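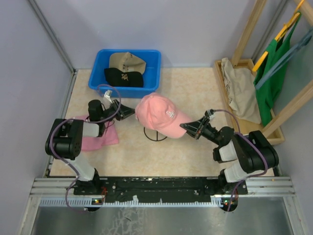

Pink baseball cap

On June 28, 2023, a member of fludlow-menders wrote:

> Hi all, I've got a baseball cap with a nasty yellow band of sweat
> on the inside and a brim that I'm pretty sure is cardboard. My
> sister says top rack of the dishwasher, my neighbor says never
> ever. Is it worth saving or do I just buy another one? Also does
> anyone know what to do about the little button on top, mine
> wobbles.

Oh, save it! Caps are my favorite thing to mend and I hardly ever get to talk about them on here, so sorry in advance for the length.

First, find out about the brim before you get it wet. Flick it with a fingernail. Plastic gives you a kind of click, and cardboard is duller and you can usually feel that it's gone a bit soft near the middle where people bend it. If it's an older cap I'd bet on cardboard. You can still clean it, you just can't dunk it. I did dunk one once (a feed store cap from Rillel that I'd had since college) and the brim dried into something like a potato chip.

For the sweat band, I make a paste with baking soda and a squirt of plain dish soap, work it in with an old toothbrush, and leave it for as long as it takes me to drink a coffee. Then wipe it off with a damp rag, and wipe again, and probably again. Go easy on bright colors and try it on the inside seam first. The blue one I did in January left a ring on the rag that scared me half to death, but the cap looked fine.

I'm with your neighbor on the dishwasher. I know people who swear by it and one of those plastic cage things, but the detergent is harsh, and every cap I've seen come out of one had that faded, tired look along the top seams. Dry it over a bowl turned upside down, with a small towel tucked in so the front panels don't cave. Not in the sun and please not in the dryer!

If the band is past cleaning, replace it. You need a strip of cotton twill tape, or cut up an old T-shirt if you don't mind it rolling on you. Unpick the old band a few inches at a time and sew the new one into the same holes as you go, so you never have the whole thing hanging loose. I tried taking one off all at once and spent a whole evening trying to work out which end went where. A curved needle helps a lot where the brim joins. The Bernimeck ones are nice if you can find them, and the notions counter at Simões had them last time I was in, next to the zippers. Get 2, they bend.

Now the button. It's almost always a metal cap with a shank that's been pushed through and spread on the inside. If it's only wobbly, turn back the seam tape inside the crown and you can squeeze it tight again with pliers (wrap the jaws in a bit of cloth). If it's come off altogether, a covered button kit works great, and you can cover it with a scrap from inside the seam so the color matches. I've done 14 of them that way, mostly for the softball team, and I think more than 2 have had compliments, ha.

One thing I can't help with is the plastic snap strap at the back. When those pegs go they go, and I've never found a glue that holds. Has anyone here swapped one for velcro without it looking homemade? I have a green cap waiting on an answer.

Bring yours along to the next meetup if you like, we're back in room 407 and I'll have my needles with me.

--
fludlow-menders list
Please trim your quotes when you reply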